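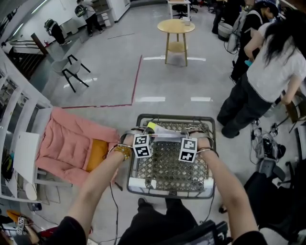 Ivley Home Team - Rooms and Soft Furnishings

Home Our Teams Stories Workshops Visit Contact

A basket, a cushion and a place to set your cup

August 19, 2022

The woman who looks after the household things for the Home Team has a habit of straightening whatever is nearest to her while she talks, and by the time I had my notebook open she had already turned one chair, plumped one cushion and asked me twice if I was comfortable. I was, very much so. I had been given the chair with the pink quilted cushion on the seat and the mustard-yellow one tucked in on top of it, and I could have stayed there until supper.

She has been doing this sort of work for fifteen years, first in a furniture store in Stiston, then getting rental homes ready for new tenants, and now for Ivley, where she picks the chairs and the little tables and the fabric pieces, and where she also (she was firm that I should write this down) puts everything back. "People think the choosing is the job," she told me. "The choosing is the fun part, sure, and I won't pretend I don't love it. But most of my day is carrying something in a basket from where it is to where it ought to be. If you don't like that, you won't like the job, and you probably won't like having a house either!"

I asked her to start with the basket, then. It's a gray metal one, a shopping basket, with a lattice of diamonds for a bottom and a trim of white along the front rim. I had expected something in wicker, I suppose, from a person who cares so much about how a room looks.

"Oh, everyone expects wicker," she said, laughing. "I had wicker for years. I had a beautiful one, with a lid, and I'd put things in it and close the lid and that was the last I saw of them. I found a whole set of napkins in there one April that I'd been blaming my sister for. With a metal one you can see through the bottom and through the sides, and it has a look about it that says you're on your way somewhere. It's a shopping basket - you don't store things in a shopping basket, you bring them home in it and you unpack it."

Her rule is that a basket never spends the night full. She told me this quite seriously, and then she told me about all the nights it had. There was a week when her mother was staying, and a week when she had the flu, and one long stretch after a move when she owned five baskets and every one of them was full of what she calls hallway things, meaning gloves and packages and chargers and a single shoe insert. She has moved house three times since she started in this work, and she says each move taught her something, although when I asked what, she thought about it for a good while and said, "Mostly to label the box with the kettle."

We got from there to packages, which she has strong feelings about. She doesn't like a package to sit around unopened. If it comes into the room it goes into the basket, and if it's in the basket then it has to be dealt with on the same trip. She sits down with it, opens it, folds the wrapping if the wrapping is worth keeping, and finds the thing inside a spot. "I know some people have a drawer for it, and I'm not going to tell anybody off about a drawer. But you've bought the thing, you've paid for it, somebody brought it to you, and now it's living in its bag like it's waiting for a bus. Take it out and let it be in the house."

Fabric is where she slows down. She will talk about a shelf for a minute and about a pillowcase for half an hour, and I was glad to let her. Pink is a favorite at the moment, and she defended it warmly, though I hadn't said a word against it.

"I grew up thinking pink was for little girls and for birthday cake," she said. "Then I started working in big gray rooms, with gray floors, and I put one pink thing in and the whole place warmed up. It doesn't have to be much. A cushion will do it. A bit of pink cloth folded over something will do it. I like the mustard with it too, because pink by itself can get a little sweet, and the yellow sort of takes it down a notch."

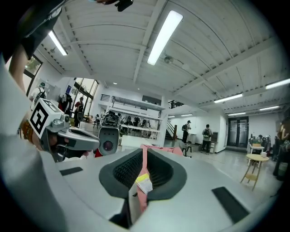

Pink fabric with its small white label still on.

Labels were the next thing, and here I have to admit that I am a person who cuts them all off with the kitchen scissors the minute I get home. She was very kind about it. She asked me what I did when it came time to wash something, and I told her I guessed, and she patted my arm.

"Leave it on for the first few washes at least," she said. "I do understand, some of them scratch, and if it's something that goes against your neck then of course you take it off. But on a strap or a cover or a curtain tie it isn't bothering anyone, and that label is the only part of it that tells you anything. I've shrunk a lot of things in my life, nice things too. When I do cut one off I write on the back what it came from and put it in an envelope in the linen closet." She has had the envelope since her store days and has never thrown it out, although some of the things the labels came from were given away long ago. I said that sounded like a lovely thing to find someday and she said it was mainly a very fat envelope.

Then there was the matter of folding. Long narrow pieces are the ones people get wrong, in her view, the straps and sashes and ties, and the reason is that they get treated like leftovers. They're dropped on top of the pile and they slide off, and by the end of the week they're on the floor behind the dryer. She folds hers end to end, and end to end again, until they're the length of her hand, and lays them on their side. She showed me with the strap of her own purse and then had some trouble getting it back the way it was, which set us both off.

I wanted to ask about seats as well, as I'd been so pleased with mine. She said she gets more questions about chairs than anything else, and usually the question is whether they have to match. In the part of the room where we were sitting there was a white chair with black metal legs right beside one with a black frame, and to me they looked like old friends.

"No, they don't have to match, they have to get along," she said. "I look at the height first. If one person is sitting way up here and the other one is down by the table leg, nobody has a nice conversation. After that I look for one color they share, and black and white are easy for that. And then I sit in them! You would be amazed how many people buy a chair without sitting in it for as long as it takes to drink a cup of coffee."

Coffee, naturally, brought us to the side table. It's a round one in light wood, with four legs and a lower shelf, and a small white cup had been left on it. She is devoted to this kind of table. At home she has a similar one from Prelley, which is a little secondhand place out past the end of her bus line, and she carried it back on her lap.

"A round table is polite," she said. "You walk past it in the dark and it doesn't get you in the hip. And I wouldn't have one without the lower shelf, because the top is for your cup, only your cup, and the shelf is for the book and the glasses and the remote and whatever else you had in your hands when you sat down. Once the book is on the top, the cup goes on the floor, and once the cup is on the floor, well, you know how that ends, I've cleaned enough rugs."
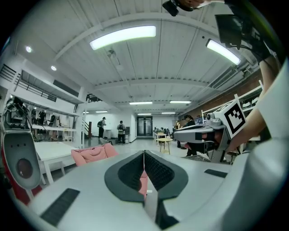 She feels much the same about open shelves, that they want a purpose and a bit of air. White ones with open compartments are what she usually reaches for, and her advice is to fill them slowly, and to stop well before you think you're done. One small dark thing on a low shelf is enough to be going on with. "You can always add," she said. "I've never once seen anybody take something away from a full shelf and not feel better for it, but oh, it's hard to get them to start."

I asked whether working in such a big space had changed how she thinks about small ones, and that was the question she liked best, I think, because she put down the cushion she'd been holding. Her own apartment is a small one, three rooms over a shop on Jafri Street, and she said that when she first came to work in a hall with a ceiling that high she bought everything too large for a month. Everything looked lost on that floor. She wanted great big sofas and lamps like trees.

"And then I had to remember that it's still a person sitting in the chair," she said. "The person doesn't get any bigger. So now I start from the seat. I sit down, I put my arm out, and wherever my hand lands, that's where the table goes. Then I look at what I can see from there, and that's where the nice thing goes, the plant or the picture or what have you. I do it the same way at home. My sister says I look like I'm directing traffic."

Before I left I asked if she would give me one thing to do in my own living room that same evening, something I could manage without buying anything. She took the question seriously and wanted to know all about it first, where the window was, which way the couch faced, whether I had a dog. (I do, and he has opinions about the couch.) What she settled on was that I should take whatever basket I owned, go once around the room, put in everything that belonged somewhere else, and then walk it through the house without setting it down until it was empty.

"And don't stop to sort the drawers," she called after me, when I already had my coat on. "You'll want to. You'll open one to put the scissors back and you'll see the batteries and the string. Close it again. Drawers are for a rainy day."

I did the living room that night, and got as far as the scissors.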